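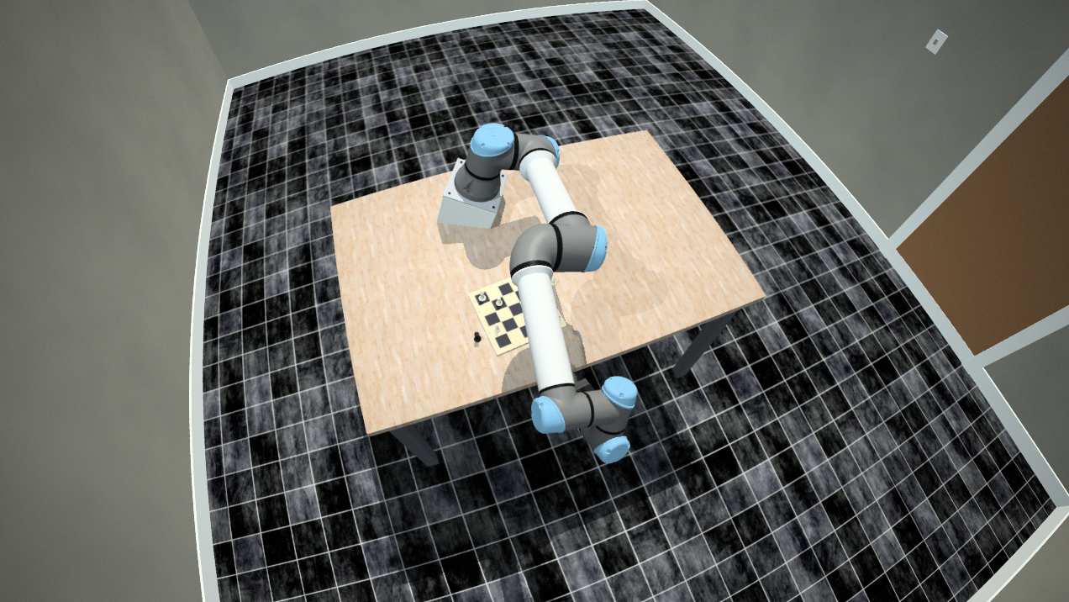
Fambridge is a motion planning and simulation package for jointed robot arms that work at a table. It was written at Arkico, a small software firm in Patemstead, by Adoración Figueroa and Marcelino Sepúlveda, and is used mainly for teaching and for testing planners before they are run on real arms. It takes a model of an arm and a room, a starting pose and a goal, and returns a timed path for the joints that keeps the arm clear of everything else in the model.

Background

The program began as a set of scripts for checking whether an arm could reach every square of a game board without knocking over the pieces. Figueroa wrote the first collision checker and Sepúlveda the path search. The scripts were joined into a single program when a second arm model was added, and the name was taken from the meeting room where the two of them worked. The board problem stayed in the package as its standard test and is still the first thing loaded when the program is started with no arguments.

Scene files

A scene is described in a plain text file which lists the fixed objects, the movable objects and the arm. The standard scene has an arm on a pedestal, mounted on a wooden table in a room with a tiled floor, with a checkered board lying near one edge of the table and a few small game pieces. Walls, skirting boards and a door are included as fixed objects. The door and the switch plate on the wall play no part in planning and can be left out to save loading time.

Each object has two shapes. One is drawn on the screen and the other is used for collision checks. The second is usually simpler, built from boxes, capsules and cylinders, and is made slightly larger than the drawn shape. The extra margin is set for each object. A common mistake in new scene files is to give the table top the same margin as the links of the arm, after which any pose close to the board is rejected.

Planning

Planning is done in joint space. A random tree is grown from the start pose and another from the goal, and the search ends when the two can be joined. If this has not happened after 400 attempts at a connection, the planner reports failure and keeps both trees so that the user can look at them. The limit can be raised in the settings file. The path found is then shortened by trying straight joins between pairs of points along it, and finally given a time for each point within the speed limits of the joints.

A goal can be given as a set of joint angles or as a position and direction for the end of the arm. In the second case the inverse kinematics module, called Hanrahan, works out the possible joint angles. For a six-joint arm with a regular wrist there are up to 8 answers, which differ in whether the shoulder faces left or right, the elbow is up or down, and the wrist is flipped. Hanrahan ranks them by distance from the current pose and passes them to the planner in that order. Answers that put any link into the table are dropped first.

Poses in which the forearm hangs down past the edge of the table are allowed. Early versions treated the space below the table top as closed, which made the planner simpler but shut out many short paths. The change brought in a known difficulty: the wrist can end up lower than the table top, and must then be brought up and clear of the edge before it can move over the board. The search has trouble with such narrow gaps, and the manual advises adding a waypoint above the edge.

Control and playback

Paths are sent to the simulated controller as a list of timed joint positions. The controller follows them with a separate loop for each joint and reports the error at every step. Playback can be stopped at any step and the view turned freely, with shadows switched on or off. Shadows are on by default, as they help in judging the height of a link over the table. The drawing view uses a wide lens setting, so straight lines near the edges may look bent. This has no effect on the collision model.

Testing

The test set holds 858 planning problems, all based on the standard scene with different start poses, goals and layouts of the pieces. Of these, 80 have no solution and are included to check that the planner gives up cleanly. The full set is run before each release. The current release is dated Tuesday, April 8, 2025, and includes a rewritten scene file reader.

Limitations

Fambridge does not model soft objects or cables. Movable pieces are treated as fixed while a path is being planned, so a path that pushes a piece aside will not be found. Only one arm can be planned for at a time.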